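30 June 2009

Hay fever season, and I'm happier than I've been in years! I finally went up to Siltley for the open meadow weekend, streaming eyes and all, and it was glorious. Two fields, 800 steps apart if you believe the leaflet, and both so thick with grasses that the whole hillside moved when the wind got up.

Indira Shetty led the walk. She knows every grass by its seed head (crested dog's-tail, Yorkshire fog, quaking grass, which really does quake) and she let us crawl about with hand lenses for as long as we liked. I'd gone for the orchids and came home mad about grass.
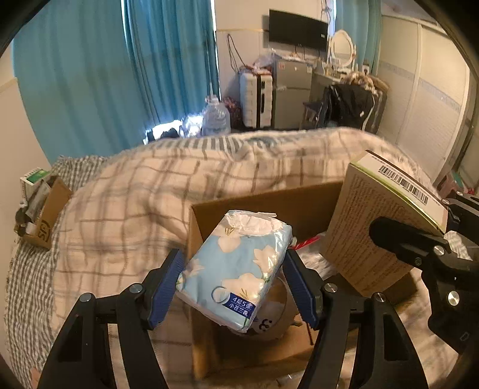
My nose held out until the second gate. After that I was sneezing at every stile, and Da-eun Byun, who never sneezes at anything, kept asking if I wanted to turn back. Not a chance! I've stocked up on tissues since, the soft packs with cream flowers on pale blue, and I mean to get through the July walk with them.

Tips if you're going: take the early bus, wear long socks, and go slowly past the bottom hedge for the yellowhammers. Sreekumar Marar has promised me a list of what we saw, so I'll put that up when it comes.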